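Jatura Task Board, three-module set
For teaching robots by hand guiding or remote control 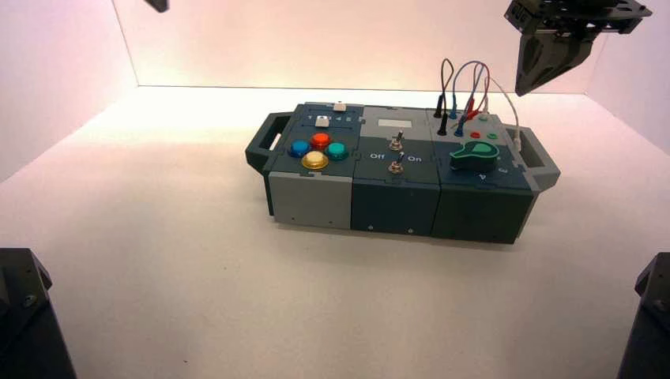 What you're getting

Three modules joined into one board, with a carry handle at each end. Buttons on the left, toggle switches in the middle, a rotary knob and patch leads on the right. It goes on a bench and someone teaches a robot arm to work it, either by holding the arm and moving it through the job or by driving it from a leader arm, a hand controller or whatever you've got.

We sell it because we've used it at our Wokcombe workshop and it held up. We're less keen on some of the things said about boards like this in general, so please read the section on what it won't do before you order.

Left module – push buttons

Four domed arcade-style buttons in a diamond: red, blue, yellow and teal-green. Behind them are two small white controls, a slider and a square button. The big ones are easy. Anyone can get an arm to press a big button on the first morning, and we wouldn't read much into it. The small white pair is where you find out how steady your operators are over remote control.

Middle module – toggles

Two metal toggle switches, one in front of the other, with Off and On printed beside the front one. Short levers. Wide fingers tend to bump the second switch while working the first, and if your recordings include that bump your robot may well learn the bump.

Right module – knob and leads

A green rotary knob with a pointer top, coloured indicators behind it, and a bank of jacks with leads in black, blue, red and grey. The knob takes a decent wrist turn, so plan the starting pose or your operator will run out of joint halfway. Leads are the hardest part of the board by a long way. They loop up over the module and get in front of the camera. They also never lie the same way twice, so think about whether you want them in for your first recordings.

Supplied with the board
- Three modules, joined
- Two end handles, fitted
- 14 patch leads
- Printed task cards, 90 in all, graded from single presses to full sequences
- Okoro logging cable

Not supplied
- Robot arms, grippers or mounts
- Cameras
- Any training software. The Seltine recorder works with the logging cable but is sold separately, and you don't need it if you already have something that timestamps.

What it won't do

It won't tell you that your robot has learned anything general. A policy that works this board has learned this board, on your bench, under your lights. Move it a hand's width and try again before you tell your manager. We had a customer report a perfect run of button presses, and the arm was repeating one path with its cameras unplugged.

It also won't fix poor demonstrations. Kayode Ugwu in our workshop recorded 124 runs of one knob-and-toggle sequence in October and threw out a good share of them for hesitation, double presses and one long pause for a phone call. Twice as much sloppy data didn't help him. Fewer, cleaner runs did.

And be wary of comparing scores with other labs. Board angle, finger shape and control delay all change the result, and people rarely write them down.

Setting up
1. Put the board on a plain, level surface within easy reach of every arm you plan to use.
2. Check that you can reach the rear controls without the wrist folding up.
3. Plug in the logging cable and press each button by hand. Every press should show in the log.
4. Record 5 practice runs and delete them. The first few are always awful.
5. Change the board's angle a little between batches and note each change.

Hand guiding or remote?

For the knob, we prefer hand guiding. You can feel the stop, and most remote setups give you no feel at all. The catch is that your own arms end up in the camera view, so the recorded pictures don't match what the robot sees later. Remote control keeps you out of the shot but is slower – expect grumbling on the leads.

Returns and spares

Leads and toggles wear out first and are sold singly. Boards can come back within 14 days if they're clean and complete. Crushed button caps aren't a fault, whatever the gripper's force setting was supposed to be.

Questions about fit, spares or bulk orders go to Rakiya Omoregie at the Wokcombe office. Tell her which gripper you're using, as finger width is the first thing she'll ask.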